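Notebook, June 17, 2021
Open day at Grostcombe, egg bench

Writing this up before I forget it all, feet still hurting. We had the doors open from ten until four and I was on the egg bench the whole day apart from a sandwich. Viera Kratochvíl ran the sign-in desk and did the safety talk, and Jozefína Charvát had the laptop and the logging. The Slanina people came up in a minibus (more of them than had replied!) and there was a steady trickle from Odness after lunch, mostly families.

Setup was the same as the January dry run, with two changes. I swapped in the new textured finger pads, and I dropped the closing force one notch after that mess with the smaller shells. Calibration took me 60 minutes first thing, which is silly. Half of it was the wrist camera mount, which had crept again. I put thread lock on the screws this time, so if anyone needs to take it off, use the long driver and be patient with it.

First visitors wanted to know if the eggs were real. They were real. I let a boy hold one and then put it down for the arm, and his dad held his breath through the whole pick, which I enjoyed very much.
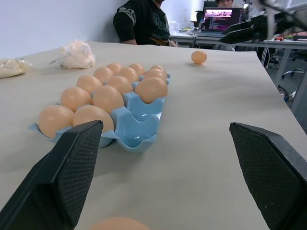
The pads are what I really want to get down while it's fresh. The old smooth ones needed a harder squeeze to hold anything, and you could hear the shell complain. With the diamond pattern I can run softer and the egg doesn't creep in the grip when the wrist turns. They do pick up dust, though, a few pale specks on the right one, so I want to try wiping them down between groups and see if it makes any difference to slip. The blue tray is good for the camera too, brown shells stand out on it nicely, and I'd like to keep that color even if we change suppliers. What I'm less happy with is the gray sheet on the table. It wrinkles, and I don't trust my table height when it does. Tape the corners properly next time, or go to a mat. With the two front-corner cups open there's a decent amount of room for the fingers on the way down, much kinder than going into a cup with neighbors on every side. I'd start every visitor demo from that corner.

Log for the day says 1,631 grasp attempts on this arm since we fitted the current motors. Jozefína wants to get to 3,000 before we strip the gripper and look at wear. Fine by me. I'd pull the pads sooner, just to look at the edges under the loupe.

Breakages: 8, all day. Two of those were me, one was a very small girl with a very strong grip, and the rest were the arm coming in low. I'm fairly sure that's the sheet again, see above. Somebody asked if we made an omelet out of them. We did not, they went in the bin.

Questions that came up a lot: how does it know how hard to squeeze (I did my bit with the motor current and the sponge, which works well, keep the sponge), what does it cost (sent them to Viera), and can it do tomatoes. A man from Bolov who packs eggs for a living stayed for ages and wanted to talk about speed. He thinks we're hopelessly slow and he's right. He also said his people tilt the egg a little as it goes into the cup so it settles on the blunt end, and I'd never thought to put that in. I've got his email on the back of the rota. Going to try a small wrist tilt on release, just the last few millimeters, and see what it does to placement.

To do:
Tape or replace table sheet
Spare set of pads, same texture
Recheck camera mount before first run tomorrow
Write to the Bolov man
More eggs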